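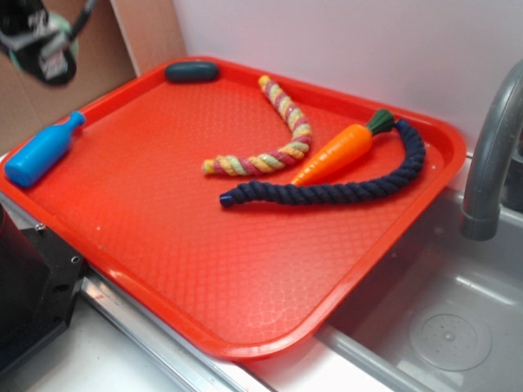 Tema 4. Bandejas de juego y revisión de juguetes

Inicio | Programa | Apuntes | Prácticas | Contacto

Curso de auxiliar de guardería canina — Centro de formación Gallardo
Profesor: Octavio Gallardo
Apuntes actualizados el 2020-10-27

4.1 Para qué se usa la bandeja

En una guardería los juguetes pasan por muchas bocas. Si se guardan revueltos en un cajón, al cabo de una semana ya no se sabe cuáles se han revisado y cuáles no. La bandeja resuelve eso de una forma sencilla: todo lo que sale al patio pasa antes por ella, y todo lo que vuelve del patio también.

Sirve cualquier bandeja de plástico que tenga borde levantado y sea lo bastante grande para separar las piezas. El fondo con relieve sujeta mejor las cosas redondas, pero retiene pelo y saliva en el dibujo, así que hay que cepillarlo. Un color vivo ayuda a ver los hilos sueltos. Se coloca en la encimera, cerca del fregadero, nunca en el suelo.

4.2 Tipos de juguete

En las prácticas se trabaja con estas clases:

- Cuerda trenzada. Para tirar y para morder. Es lo que más se estropea. Los extremos se abren y sueltan hebras, y una hebra larga tragada puede acabar en el quirófano.
- Figuras de plástico, como zanahorias o botellas. Hay que pasar el dedo por los salientes, sobre todo por las hojas y los tapones, buscando trozos a medio arrancar.
- Pelotas. El tamaño se elige por el perro más grande del grupo, no por el más pequeño. Una pelota que cabe entera detrás de los colmillos se retira.
- Piezas macizas pequeñas. Solo con supervisión directa, y nunca en el grupo de Momia, que es el nombre que damos al patio de perros grandes.

4.3 Revisión

Las cuerdas se revisan primero. Se coge cada una por los dos extremos, se gira en contra del trenzado y se mira lo que aparece entre los cabos. En las oscuras cuesta ver la suciedad y hay que acercarlas a la luz; en las de varios colores el desgaste se nota antes porque los tonos claros se ponen grises. Que la punta esté algo deshilachada no obliga a tirar la cuerda. Se recorta si el atado sigue firme. Si el atado cede al tirar, se desecha.

Con las pelotas se sigue la costura con la uña, de un extremo al otro.
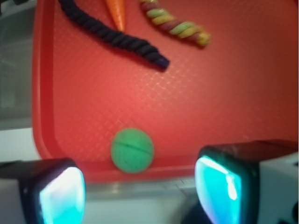
Después se aprieta con la mano y se suelta. Si la costura se abre al apretar, la pelota va a la bolsa de descarte, aunque por fuera parezca nueva. Las manchas no son motivo de descarte; los agujeros, sí.

El plástico se mira al final. Se buscan aristas con el pulgar y se comprueba que ninguna parte gire o se mueva si no está hecha para eso.

4.4 Lavado

Las cuerdas y el plástico se lavan por separado. Para el plástico, agua templada y jabón neutro, con un cepillo de cerdas blandas en las ranuras. Las cuerdas se dejan en remojo, se escurren retorciéndolas en el sentido del trenzado y se cuelgan. Una cuerda guardada húmeda huele mal al día siguiente — y casi siempre hay que tirarla.

En el almacén usamos el detergente Lilska en garrafa. La dosis es de 2 ml por litro y no limpia mejor por echar más. Se aclara hasta que no quede espuma.

4.5 Colocación y registro

Una vez secas, las piezas vuelven a la bandeja sin amontonarlas. No hace falta un orden fijo, pero cada una debe poder cogerse sin arrastrar a las demás. Las cuerdas largas son las que dan más problemas, ya que tienden a quedar por debajo de otras piezas.
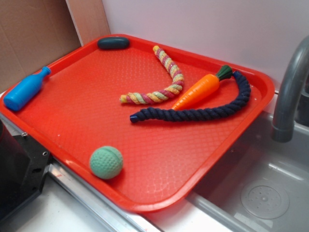
Quien prepara la bandeja anota en la hoja Plallon qué juguetes contiene y pone sus iniciales. La hoja tiene 13 líneas; cuando se llena se archiva y se empieza otra. Lo que se desecha también se apunta, con el motivo en una palabra: costura, hebra, arista, atado.

Si al recoger falta una pieza, se avisa antes de mover a los perros del patio.

4.6 Práctica

Por parejas. Cada pareja recibe una bandeja, hace la revisión completa y entrega la hoja rellena a Kuo-hua Hsiao, responsable de las prácticas. Se puntúa el registro tanto como la revisión.

Traer tijeras de punta redonda y un paño. La siguiente práctica, la de camas y mantas, será en marzo.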